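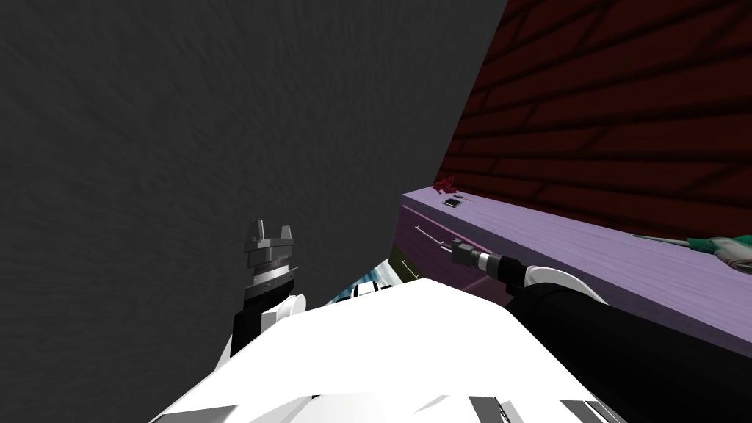

Home | Our work | Reports | Partners | Contact

Dovine Community Kitchen and Food Share
Progress report to the Leclerc Fund, second period

Dear Noémie Dhillon,

With this report we inform you about the work from January to the end of May. The financial table was sent separately by our bookkeeper, so I write mostly about the activities and the changes in the plan.

Meals and cooking classes

In this period we served 838 hot meals in Dovine. Our plan for the full year is larger than double this number, so we are a little behind. The main cause is February, when the road to Gisatau was closed by snow for many days and the vegetable delivery could not arrive. We cooked with dry beans and rice in that month, and we served smaller groups. From March the numbers became normal again.

The cooking classes go better than we expected. We had 70 people registered at the end of May, most of them parents with small children and also several retired men who live alone. The class on soups and stews was full on the first evening. The class on baking bread had fewer people, and we think the hour (4:30 p.m.) is too early for those who work. We will move it to 6:30 p.m. after the summer.

Food share in Gisatau

The food share opened in March in the old post office. It is open two mornings per week. Families can take vegetables, bread and dry goods, and they can also bring what they have too much of. In May we received a lot of rhubarb – more than we could give away – and Gaétan Charbonneau made jam from the rest with the participants of his class. The jars were given out in the next week.

We give out roughly 300 kilos of food in a month there. The scale we use is old and we do not trust it for small weights, so please take this number with care. A new scale is in the budget for the next period.

Changes from the plan

In the application we wrote that we would use Flikside for the registration of the participants. We tried it for six weeks. For our office it was fine, but many older participants have no email address and could not finish the form. We now write the names in a paper book and one person puts them in the computer at the end of the month. It takes more time, but the lists are complete. The money for the second half of the subscription was not spent, and we ask your permission to use it for the repair of the cold room door.

The home visits did not start yet. We had an agreement with the health center about this, but their nurse changed her job in April and we wait for the new person. I propose to move this activity to the autumn and to keep its budget as it is.

Next period

From June to August we make a pause with the classes and continue with the meals three days per week. The food share stays open all summer. We also want to print a small recipe book with dishes from the soup class – the texts are ready, but we still need a second price from a printer.

Please tell us before the end of June if you agree with the two budget points. If you wish to visit, the best time is late morning, before lunch is served.

With kind regards,
The coordination office, Dovine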